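The Robot That Learned to Tidy by Watching Us Do It

Ask a robot to pick up a block and it will probably manage fine. Ask it to put away the cleaning supplies and you're in for a long afternoon. Drawers slide, baskets snag on their rims, and every bottle wants to lean on its neighbor. A small team at Skikuten, a home robotics lab in Cesdale, has spent the past year on exactly this kind of chore, and what they found is a delight for anyone who cares about how machines learn.

Their method, called Plonum, starts with people. Volunteers wear a light head camera and do ordinary tidying at their own pace while the software records what they see and where their hands go. No robot is in the room at all! The lab gathered 2,831 of these recordings, threw out the ones where the hands left the view for too long, and trained on what remained.

"We used to drive the arms by remote control, all day, and you'd get maybe a dozen clean runs," says Fadi Matar, who leads the project. "Now somebody can lift a full basket over a drawer the way they'd do it at home, and we get the grip, the tilt, the little pause before it goes down. I love that pause."

A full basket is a lovely test, too. Both hands have to agree on where it's going, and with six spray bottles standing upright inside, a careless tilt would set the triggers knocking together.

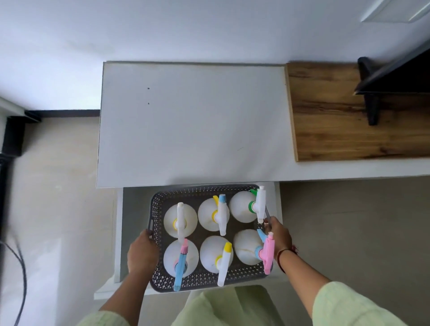
What the robot made of it

The clever part is what Plonum keeps and what it drops. A person has five fingers on each hand and the robot has a two-finger gripper, so copying the fingers one by one would be hopeless. The model tracks the object being held and the two places where it's being held, then works out its own way to take hold there. Matar's group calls these "grip pairs," and they turn out to carry over to a machine shaped nothing like us.

The lab then gave the robot 100 tries at a basket-and-drawer task using a basket it had never handled. Trained on human recordings alone, it finished 64. Adding one Saturday's worth of remote-control practice brought that up to 81, a jump that had the team cheering over the lab's lunch table (I was there, and I cheered too).

Plenty still goes wrong. Shiny drawer fronts confuse it, and it has a habit of letting go a finger's width too early. The next round of recordings begins in August, with more kitchens and much messier cupboards.

Related stories
Teaching a Gripper to Fold Towels
Inside the De Graaf Test Kitchen
Why Drawers Are So Hard for Robots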